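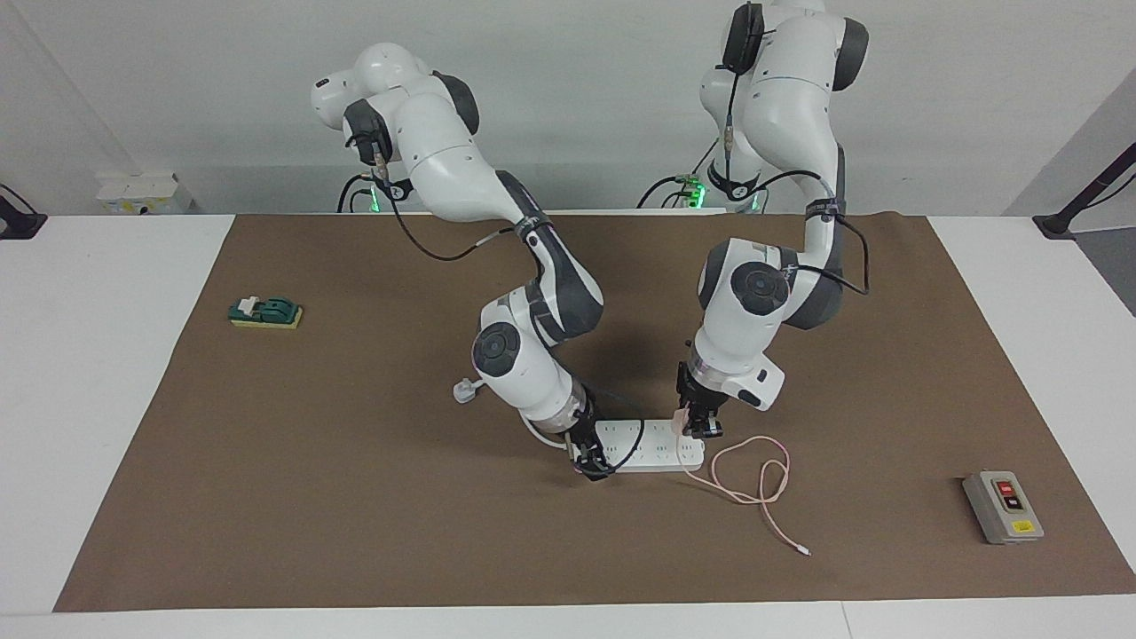

Elimell cell, two-arm bench: gripper check and re-zero
07/09/2018
2 min read

Right arm closed late on the left end of the power strip in 5 of 12 runs. Left arm fine. Pulled the right gripper, cleaned the finger slides, refitted through the clear flange. Screws had backed off a quarter turn. Retorqued, thread lock on all.

Re-zeroed both arms. Base lights green on both. Wrist cable on the right still loops low along the strip; Fatemeh Shirazi wants it shortened before the Deltlow parts arrive.

Strip stays diagonal on the brown mat for this task. Knife switch left, push-button box right, both clear of the arms. Pink cable plugged in at the right end.

Repeat run: seven cycles, no late closes. Check screws again in September, week 4.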